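Chapter 5
Good Practice at the Small Robot Workstation

Aims of this chapter

After working through this chapter, the reader should be able to:
– set out a bench-top task so that it can be repeated by another person;
– state what must be checked before an arm is allowed to close on an object;
– keep a task record that meets the requirements of a site audit;
– recognise the point at which a trial must be stopped.

5.1 Why simple tasks need rules

Accidents with large industrial arms are well reported, and the rules that govern them are strict. Smaller arms, of the kind mounted on a table and used for sorting, packing and teaching, are often treated with less care. The forces are lower, the objects are soft or light, and the operator sits close by. These are the conditions in which habits slip.

In April the training workshop at Flotdale reviewed 347 task records from its own benches. Most of the faults noted were faults of preparation: a box that had been moved between trials, an object placed outside the agreed area, or a start position that had not been written down. Kári Thoroddsen, who led the review, recommended that every bench task be given a written layout, however plain the task might be. The workshop adopted this rule, and it is followed throughout this book.

A placing task shows what such a layout has to cover. The container, the object and the gripper each need a stated position. For the container, the record must also give the direction in which it opens. An upright box with an open front must be approached along the table, whereas an open-topped box is entered from above, and the two call for different paths and different safe distances.
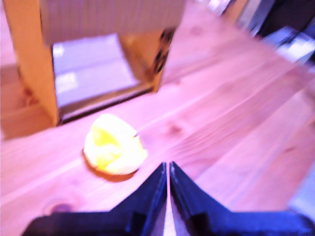
5.2 Before the trial

The operator shall confirm the following points and sign the record.

1. The container stands where the layout shows it, with its opening facing the stated way.
2. The object lies within reach and is free of tape, pins and loose thread.
3. The gripper fingers are clean and close evenly.
4. The stop button is within reach of the operator's free hand.
5. No person has a hand or sleeve inside the working area.

Lighting should be noted as well. A camera may show colours that differ greatly from those seen by eye, and a rule that depends on colour alone – "pick up the yellow item", for instance – must be tested under the lighting in which it will be used.

5.3 Soft and folded objects

Soft objects change shape when they are gripped or dropped. The layout should therefore give an area for the object and should not rely on an exact outline. At Flotdale the permitted area is a circle 12 centimetres across, marked on the layout sheet. An object that comes to rest outside the circle is replaced by hand, with the arm stopped, and the replacement is entered in the record.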